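Getting a grip on soft things

Picking up a box is a solved problem for most robots. Picking up a hat is harder. It folds, it sags, it hides its own edges, and when a hundred of them are in a bin they tangle into one dark lump. That is why a workshop comparing grippers for cloth goods has spent much of this year on headwear.

The work is led by Wendell Alcantara, an engineer who used to build sorting lines for returned clothing. His team wanted to know which gripper a small warehouse should buy if it handles caps, gloves and scarves all day. The makers' data sheets were little help. They give payload and closing force, and a cap weighs next to nothing.

Three grippers went through the same trial. The Wikska is a plain two-finger model with long, tapered tips. The Buvham has soft fingers that curl around whatever they touch. The Zamora uses suction through a wide foam pad. Each had to take caps from a full bin, one at a time, and move them across a table to an empty one. A run was 100 picks, and a pick only counted if a single item arrived.

Suction was the first to go. The Zamora managed 8 good picks before the team stopped the run. Woven cloth lets air through, and the pad could only hold where the brim was stiff and facing up. Alcantara says he expected it to be poor but wanted the number on paper, as suppliers keep offering suction to people who pack clothes.

The soft fingers did better and were the kindest to the goods. Their trouble was width. In a crowded bin they pushed the pile about before they closed, and they often came up with two caps or none. On a flat table, with one cap lying by itself, they hardly missed.

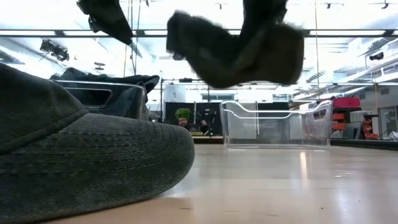

The Wikska scored highest with 69. Thin tips can slide into a fold and pinch a small amount of cloth, and that turned out to matter more than force. The team cut the closing force twice during setup and lost nothing by it. What the pinch does not give is control over how the item hangs. A cap held by one side swings as the arm moves, so the arm has to slow down near the end of its travel or the cap lands over the wall of the bin.

Slowing down costs time. Ferhat Kurtuluş, who wrote the motion code, tried a gentler curve for the whole move and found it took longer than a quick start with a long, soft stop. He kept the second version. It adds a short wait above the bin -- long enough for most of the swing to die away.

Cameras were the other half of the job. Dark cloth on dark cloth is close to the worst thing you can show a depth camera, and a shiny table does not help, as it throws the ceiling lights back into the lens. The team tried two views, one from straight above and one from the side. The top view was better at choosing where to pinch. The side view was better at telling whether one item had come up or two. They ended up keeping both and running them through an Emavholm controller, which took 4 days to set up and has been left alone ever since.

Clear bins caused their own problems. The depth camera looked straight through the walls and placed them in the wrong spot, or missed them completely. Kurtuluş now types in the bin's size and position by hand at the start of a run. It is a dull fix and it works, provided the bin stays where it was put.

For a buyer, Alcantara's advice is to take a bag of your own stock to the supplier and ask for a full run with it, from a full bin, with the misses counted. A gripper that looks good on one neat item may do badly on a heap. He would also ask how long it takes to change the fingertips. The Wikska tips wear smooth with use, and swapping them needs two tools and some patience.

The next trial is gloves. The team has kept the same table and the same rules, and Kurtuluş has already asked for narrower tips.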